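Water shutoffs start in August on the north side

The Dalisay Water District will replace the old main under Murklow Road this summer, along with the service lines to 454 homes between the rail crossing and the school. The present pipe is cast iron and has needed patching every winter for years. Crews from Zemier will do the digging, and the work is planned in 16 short sections.
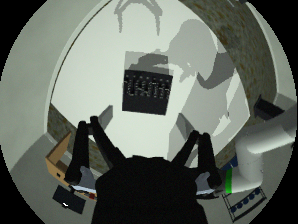
MURKLOW, August

Each section will be without water for one working day, from 8 a.m. until late afternoon. A tag will be left on your front door before your turn comes up. If you have medical equipment that needs water, call the district office now and ask for Florante Navarro, who is keeping the list.

Street parking will be closed on the side where the crew is digging. Trash pickup stays on its normal schedule, but carts should go on the open side of the road. The Sostari Street bus stop moves one block east until the paving is done.

The new pipe is plastic and will be laid 40 inches down. The district has set aside 600 feet of extra pipe for side streets where the maps are poor.
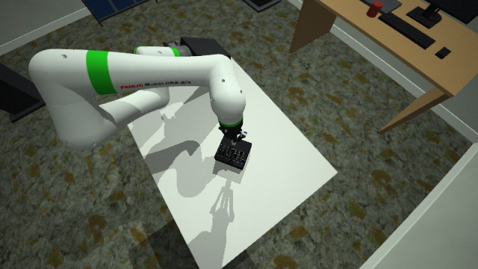
Will my water be safe to drink when it comes back on?

Run the cold tap in the tub for a few minutes first, until the water is clear. Every section is flushed and tested before it is opened to homes. If the water still looks brown the next morning, call the office and a crew will flush the line again.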